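Waltby tightens cable and bin rules for pick cells

22/09/2026

New house rules for robot picking cells went live at Waltby this morning, and the short version is: dress your cables, fix your bin, write down what you picked. The long version runs to 2 pages and is pinned up in the workshop and on the shared drive.

The rules cover every arm on site, big or small, test cell or production. They replace the February draft, which most people had read and few had signed. Signing is now required. No signature, no key to the cell.

Tülin Oral, who wrote most of it, kept the language plain on purpose. "The old draft had a page of definitions before it told you to do anything," she said. "People want to know what to check before they hit start. So thats what is on page one."

Page one, then. Cables first. Any line running outside the arm has to be tied at the joint with enough slack for the full wrist turn, and the slack has to be checked by hand, at slow speed, at both ends of the travel. Loops are allowed. Loops that can drop below the tool are not. Ties get looked at every 500 cycles and replaced at 3,000, even if they look fine. That last bit got some grumbling.

Skirent, the integrator that set up the newer cells, had asked for longer intervals on the ties. Waltby said no, at least until there's a year of logs to look at. Skirent says it can live with that.

Bins next. A bin may not move during a run – clamp it, bolt it or put stops against it, but pick one and note it on the sheet. Position gets checked against the taught frame before the first pick of each shift and again after anybody leans on the table. Scratched or worn bins are OK as long as the floor is flat. Bent ones go out.

Mixed loads are the part that changed most since the draft. Clear items, hard molded shapes and small tools can share a bin for grasp tests, up to 100 picks before the load is swapped. Each item has to be on the list before it goes in. Shiny and see-through stuff gets its own line on the log, with the lighting written next to it.

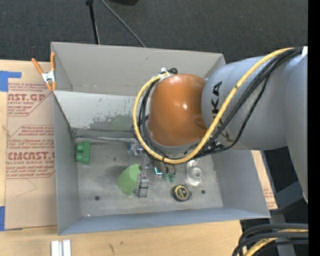

What goes on the log

Item, grip, result, who was at the panel. A missed pick is logged as a miss, also when the second try works. Oral was firm on this one. Retries were being folded into the success numbers and nobody could compare one cell to the next.

The log template comes from Duvex and has been trimmed down a lot. Paper is fine if the tablet is dead, but it has to be typed in by end of shift.

Reaching in

Hands stay out of the bin unless the arm is stopped and the key is out of the panel. Pause does not count as stopped. Applies to visitors, applies to managers. A part that's stuck under the tool waits until the key is out, same as everything else. Spare sheets, tools and loose stock near the cell are to be kept clear of the arms path, and the path has to be run once empty after any change to the table.

Who has to do what

Cell leads sign first, operators after, then anyone who does maintenence. Pärn is running the walk-through for outside contractors and will take its own copy of the sign-off sheet. Cells that don't pass the cable check stay locked until they do – no temporary passes this time.

Comments on the rules go to Oral, in writing please, with the cell number.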